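Vornus Household Recycling Word List

README, version 2
Last updated: Dec 3, 2018

What this is

A list of 2,252 everyday item names matched to the bin or drop-off point they belong to under the rules used in Zutmont and Cideston. It was put together so that town websites, printed flyers and phone lines would give the same answer to the same question. Version 1 covered Zutmont only. Cideston was added in September.

Files

items.csv - the main list, one item per row
synonyms.csv - other names people use for the same item
rules.txt - the sorting rules in plain text, one section per town
changes.txt - what was added, renamed or removed since version 1

Columns in items.csv

item_id: a number that stays the same between versions. Numbers of removed items are not used again.
name: the item as most people would say it, lower case, singular.
material: paper, glass, metal, plastic, textile, organic, mixed or unknown.
zutmont: bin or drop-off code for Zutmont.
cideston: bin or drop-off code for Cideston.
note: free text, often empty.

The codes are explained at the top of rules.txt. An empty code means the town has not given an answer. It does not mean trash.

Where the names came from

Most names were taken from search logs of the two town websites, with anything that looked like a street address or phone number removed first. The rest came from the old Sinaga sorting guide, which was typed in by hand from the paper copy. The Sinaga guide used some names that are rarely heard now. These were moved to synonyms.csv and point to the current name.

Spelling mistakes from the search logs were fixed in items.csv but kept in synonyms.csv, so a search for "aluminium foyl" still finds aluminum foil.

Metal items

Metal is the group with the most changes in this version. Cans, lids and foil go in the curbside bin in both towns. Larger pieces such as panels, shelves and housings go to the drop-off yard, and the two towns use different codes for them. Check both columns before copying a row.
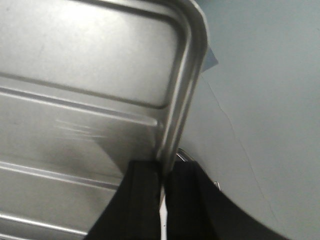
Material: metal. Pressed panel with raised ribs and a rounded rim.

Items made of metal and something else are listed as mixed, even when the other part is small. A pan with a plastic handle is mixed. A jar lid with a thin liner is still metal, following the Zutmont rule.

Known problems

Paint cans appear twice, once for empty and once for part full. Some sites show only the first match.
The note column has not been checked for Cideston.
Plural forms are missing for most textile items.
Batteries are listed by size and by type, and the rows do not always agree. Use the rows by type.

Use

Free to copy and change for any purpose. Please keep the version number with the file, as the rules change and old copies tend to stay online for years. Corrections can be sent through the Vornus contact form with the item_id and the name of the town.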